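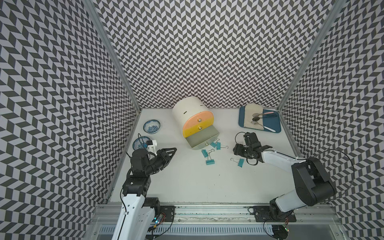 Cómo grabar demostraciones para enseñarle a un robot a guardar pinzas en un cajón

Llevo desde agosto grabando episodios de teleoperación y he cometido casi todos los errores posibles, así que os cuento cómo lo hago ahora. La tarea de hoy es sencilla de explicar: coger pinzas sujetapapeles de la mesa y meterlas en un cajón. Sencilla de explicar, digo, porque la primera tanda la tiré entera a la basura.

Antes de empezar

Revisad las cámaras una por una. Yo uso una fija que ve toda la mesa y otra en cada muñeca, y antes de grabar abro las imágenes en Plumitz (nuestro programita de captura) y muevo cada brazo de lado a lado. Si un cable se engancha o tira al girar la muñeca, se arregla en ese momento, ¡no en el episodio 22!

Decidid también qué es un episodio. En nuestro caso empieza con los dos brazos en reposo y termina con el cajón cerrado y los brazos otra vez en su sitio. Escribidlo en un papel y pegadlo junto al teclado, porque a media tarde cada operador tiene su propia versión.

Colocar los objetos

Lo que más me costó aprender fue a desordenar bien. Yo creía que tiraba las pinzas al azar y resulta que siempre las dejaba con las asas hacia el mismo lado. Meifang Ren me lo enseñó poniendo siete primeros fotogramas seguidos y me dio bastante vergüenza. Ahora giro unas, amontono otras y cambio los colores de una tanda a la siguiente.
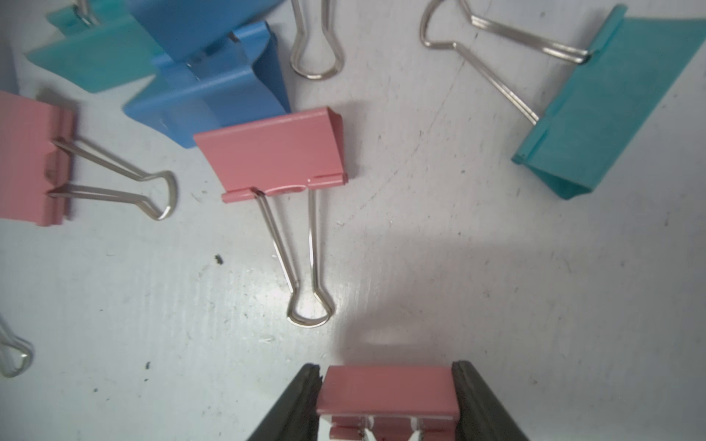 Para el agarre, bajad despacio y cerrad los dedos sobre el cuerpo de la pinza, que las asas de alambre bailan y se escurren. Si hay otra pinza muy cerca, entrad desde arriba y procurad no arrastrarla. ¿Que se os cae? Volved a cogerla con calma y seguid grabando - esas recuperaciones le vienen de maravilla al modelo. Lo que sí descarto son los episodios en los que me quedo parada pensando, o en los que toco algo con la mano.

Guardar y revisar

Al acabar cada episodio le pongo una etiqueta: bueno, con recuperación o descartado. Nada más. Bjarke Eyvindsson usaba una escala del uno al diez y luego no había manera de saber qué separaba un seis de un siete.

Nosotros vamos a por unos 700 episodios antes del primer entrenamiento serio. Descansad la muñeca entre tandas y, al volver, ved un par de vídeos de la tanda anterior para coger otra vez el ritmo.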